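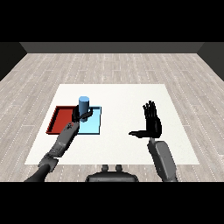 Hajnalka Fodor has two phones going and a sandwich she hasn't opened. She says we've got until her 2 o'clock and then she's gone. Fine by me.

She runs teaching at Trullar, the small outfit out past the Willems yards. Teaching meaning: a person steers a two-handed robot through a chore, over and over, and the software learns to copy. Most of it happens in simulation first. Cylinder, red tray, blue pad, go.

"People come in and expect the factory job straight away," she says. "I give them one cylinder. They get bored in ten minutes and that's when I find out if they're any good."

The operators wear a headset and gloves. Their fingers move, the robot's fingers move. Sounds easy. I had a go and knocked the thing flat before I'd got a thumb near it.

"Everyone does that," Fodor says. "You're reaching for where your own hand would be. Give it a week."

What about the other hand, the one with no job? I'd asked because mine had been waving about like I was hailing a cab. She laughs, puts the phone down for once.

"That's the bit I nag about. Park it. Open, still, out of the way. If you scratch your nose the robot learns to scratch its nose."

Really?

"Henok's did. Ask him."

Henok Wolde is on the next bench, pulling his gloves off. He came across from Sernitz, where he drove cranes by remote, and he's now the fastest operator they have. His best shift was 320 demonstrations. He isn't proud of it.

"Half of them were rubbish," he says. "I was racing. You could see it in the grip, I was grabbing low one time, high the next, comming in from any angle. Some variety is good, she wants variety. But that was just me being sloppy."

And the nose?

"It was my ear. But yeah. The right arm kept drifting up. Took us a Thursday to work out it was me."

They're at 3,757 keepers for the tray and pad task so far. Fodor bins the rest herself, watching them back at double speed. She won't hand that over yet. She looks for hesitation mostly – a hand that stops halfway, a grip let go and taken again.

"A pause is the worst," she says. "You're thinking, the robot doesn't know that. It just learns to stop there."

Do they still guide a real arm by hand, the old way, grabbing the wrist and pushing? Sometimes, she says. There's a machine in the back they call Plendness, and for one arm doing one simple thing it's quicker. Two arms and ten fingers, forget it, you run out of hands yourself.

Sessions are capped at about 8 minutes now. Wolde wanted longer. He lost that one.

"My neck agrees with her," he says. "I dont."

One of the phones goes. Fodor is already standing, sandwich under her arm, telling the next operator to slow down on the lift.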